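Can a Robot Clean Your Room Yet?

A page for young readers from the Ginport Museum of Work and Machines

Many children ask our guides the same question: when will a robot be able to do my chores? The short answer is that machines can already do a few of them. Most chores, however, are still too hard. This page explains why.

What machines can do now

Your home may already have machines that do chores. A dishwasher washes plates. A washing machine spins the dirt out of socks. Some homes also have a small round vacuum that drives itself across the floor and turns when it meets a wall.

Each of these machines does one job. The dishwasher cannot carry the plates to the table, and the washing machine cannot fold a shirt. A person must still load them, empty them and put everything away.

Why a bedroom is difficult

Think about what you do when you are told to tidy your room. You look at each thing and decide whether it belongs there. You pick up a soft toy one way and a glass of water another way. You step over a shoe without thinking about it.

A robot must work out every one of these steps. It must find out where the floor ends and the bed begins. It must know that a window is a window, even when it can see the sky through it. Glass is a problem for many sensors, and so are shiny floors, where a spot of light may look like an object.
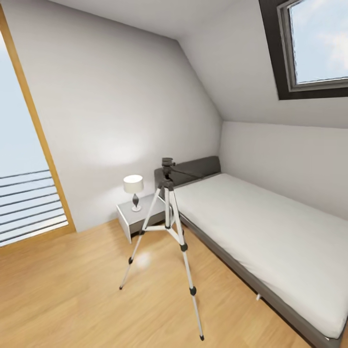 Thin things are also hard to notice. The legs of a stand or a stool take up very little space, but a robot that bumps one of them may knock the whole thing over. Ceilings matter too. In an attic, a tall robot could roll safely down the middle of the room and then hit its head on the slope beside the bed.

Practicing in a pretend room

Robots can practice in rooms that exist only inside a computer. This is called simulation, and it works a little like a video game. If the robot knocks over a lamp in a simulated room, no lamp is broken and the room can be started again.

Angus Morrison teaches our summer robot class. Last August his students tested a simulated cleaning robot named Wiradier. They asked it to cross a bedroom and stop next to the bed, and they let it try 1,747 times. On its first 70 tries it did not reach the bed once. By the end of the class it could usually find its way, but it still became confused when a chair was moved.

A pretend room can never be exactly like a real one. Real blankets bunch up, real drawers stick, and real pets walk in. For this reason a robot that does well in simulation must be tested again in a real home.

What about shops?

Shops and warehouses are easier for robots in some ways. The floors are flat, the aisles are straight and the boxes are often the same size. Machines there can move shelves and carry heavy loads. Picking one ripe peach from a full crate is still a job that people usually do better.

Try it yourself

Ask a friend to be the robot. Give your friend spoken instructions for making a bed, one small step at a time. The robot may do only what you say — nothing more. Count how many instructions you need before the bed is made.

Reader comments

Delia Manole: My class tried the bed activity. We needed 49 instructions and the pillow ended up on the floor.

Donnie Buchanan, age 9: can it feed my hamster

Ottavio Marchetti: A clear explanation. My daughter would like to know whether a robot can climb stairs.

Ginport Museum reply: Some robots with legs can climb stairs. Most vacuum robots cannot.

Filed under: Young Readers > How Things Work > Robots at Home

Contact the Learning Office | © Ginport Museum of Work and Machines | Back to top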